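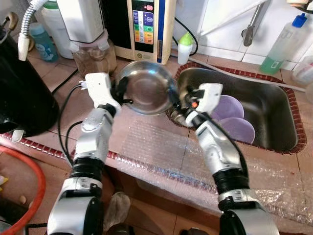

# kurkileck-kitchen: the dropped bowl set

Hi! I put this folder together after we lost a metal bowl over the side of the counter, and I wanted the logs somewhere I could find them again. It's 18 episodes of two-arm bowl handling next to a sink. In 7 of them something goes wrong, and 2 end in a full drop (loud, nothing broken, I jumped).

## What went wrong

Both arms hold the rim, one per side. The Viltano controller was running the right arm a hair behind the left, so the two grippers slowly pulled against each other. You can see it in the force logs well before the grip lets go. I blamed the finger pads for days and even swapped them out... nope, same thing.

The part that bugs me more: after a slip, the arm that still had the bowl kept right on going with its half of the move. It should've stopped! There's a check for that now in `puma_guard.py`, and it freezes both arms if either one loses its grip.

## Files

- `episodes/` – video plus joint and force logs
- `labels.csv` – ok, slip or drop, marked by hand
- `notes.txt` – my grumbling, mostly readable

## Before you replay any of this

- Keep your hand on the stop button and stay out of reach of both arms
- Use the Plustar config, the old one still has the lag
- Skip episode 4, its force log is garbage

Labels last fixed 3/19/22. If you find a slip I marked as ok, open an issue and I'll take another look.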